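Support > Clemolano Desk > Notifications > Email digests

2023-12-28 | Heloísa Frota

4. Setting up the email digest

The digest collects your Clemolano notices into one message. The sales sheet says it will "clear your inbox in minutes." I have set it up for three offices and have yet to see that, but it does cut the noise if you take the time to pick the right events. Leave the defaults alone and you will get more mail than you had before.

You need an account with the Editor role or higher. Viewers can open the settings page and change everything on it, and the Save button will even turn green, but the changes are dropped when they leave.

4.1 Turn on the digest

1. Sign in and click your initials in the top right corner.
2. Choose Preferences, then Notifications.
3. Set Delivery to Digest. The other options gray out.
4. Under Send at, pick an hour. Check the time zone printed next to it. The program claims to read this from your browser, and in our Assunção office it was wrong on every machine.
5. Click Save, then reload the page and make sure the setting is still there.

Note: The "Smart timing" box is supposed to learn when you read your mail. I left it on from May until the end of summer and my digest went out at the same hour every day. Leave it off.

4.2 Choose what goes in

1. Click Edit events.
2. Clear the box at the top of the list to deselect everything.
3. Check only the events you would act on. For most people this is Assigned to me, Due date changed and Mentioned by name.
4. Set Maximum items. The highest value is 100. Anything past that is left out of the message, and there is no line at the bottom to say so.
5. Click Apply. This closes the list but does not save it. Click Save on the main page as well.

Caution: Do not check All activity on a shared project. Ifeanyi Ajayi tried it on the Vemness project and came back from leave to 1,931 notices. The digest showed the first 100. He had to find the rest by hand in the Activity tab.

4.3 Send a test

1. Click Send test digest.
2. Wait for the message. The screen will say "Delivered" right away, which as far as I can tell only means the button was clicked.
3. If nothing arrives, look in your spam folder, then ask your mail administrator to allow the sender address shown under Delivery details.
4. Open the message and click one of the links in it. You should land on the item itself. If you land on the sign-in page every time, see error 353 below.

4.4 Error 353

The help panel describes error 353 as "a temporary condition." Ours lasted until we fixed it. It shows up when your sign-in address and your notice address are different, even if the only difference is a capital letter.

1. Go to Preferences, then Profile.
2. Copy the address under Sign-in email.
3. Paste it into Notice email and save.
4. Sign out of every open window and sign back in.

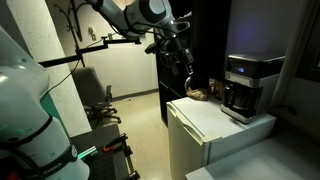

If the error comes back after that, switch Delivery to Off, save, and switch it to Digest again. You will have to redo the event list. The Bornov connector keeps its own copy of the notice address, so change it there too, whatever the "syncs automatically" label says.

Contact support | © 2023 Clemolano Desk user guides | Back to top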